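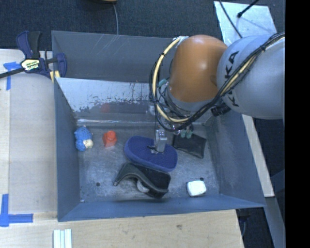 Reading in translation, talk notes, Melholm library, Monday 7pm

Before start
Water. Clicker. Check the mic reaches back row, last time it didnt.
Copies of the novel on the side table, 25 of them, go home with whoever wants one. Say this EARLY or they all rush at the end.

Opening (6 min, no more)
Thank Chiharu for the invite. Chiharu Amano runs the book club, so she gets first question if she wants it.
Who here read a translated book this year? Hands. Who can name the translator? Fewer hands. Wait a second, let them look at each other.
Then straight in — read the first page of The Salt Ledger out loud. Slow down. I always rush the bit with the ferry.

The book
Matvii Levchenko, third novel, first one in English. Published by Livbridge, small press, two people and a spare bedroom full of boxes.
Original is 784 pages. Ours is shorter, mostly smaller type and a wider page. We did NOT cut it. Somebody will ask.
Plot in three sentences, don't give away the brother:
A widow keeps accounts for a salt works. The numbers stop matching. She keeps two sets of books for thirty years and then her daughter finds the wrong one.
First print run 900. Sold out by December, second run came in late.

How we worked
Me doing a rough draft, fast and ugly. Then Matvii and me on the phone, Sunday nights mostly.
Tell the porridge story. He had one word for the porridge, the weather and the mother in law, same word all three times. I had "thick," then "heavy," then gave up and went with "close" for two of them. Read both versions, ask which they like better. No right answer, move on after a couple of minutes.
Swearing. He swears more softly than English does. Give the dock scene as the example (check who's in the room first, there were kids last time).
Place names — kept them all. Editor wanted a map. There is a map. Its fine.

Second reading
Chapter 11, the ledger scene, start at "She sharpened the pencil," stop at the door. About four minutes. Skip the paragraph on tariffs unless they seem awake.

Prizes
Keep short. Longlisted for the Afridi, didn't make the shortlist. What it did: orders from shops that never answered our emails before. Don't moan about the jury.
If asked about money: flat fee, small royalty after the first printing. Say the actual split only if asked directly.

What to read next
Sketell, the quarterly, new translated stories every issue. Back issues at the desk, ask Chiharu.
Matvii's short stories, two of them were in there last spring. The one about the dentist is the funny one.
Anything off the library's translated shelf, left of the stairs. Mention it got moved.

Questions, likely ones
Do you need to like the author? Helps. I like him. Have translated one I didn't, wont say who.
Did you change the ending? No. The last line took longest tho, eleven tries, read out two of the bad ones.
Is there a film? Someone bought the option, heard nothing since.
Do you use software? Dictionary, spellcheck, a notebook.
Next book? His second one, the shorter one. Draft half done.

Close
Club meets again in two weeks, discussion is up to chapter 9, so please nobody spoil it.
Books on side table again. Sign if asked, blue pen is in coat pocket.
Room has to be clear by 8:30.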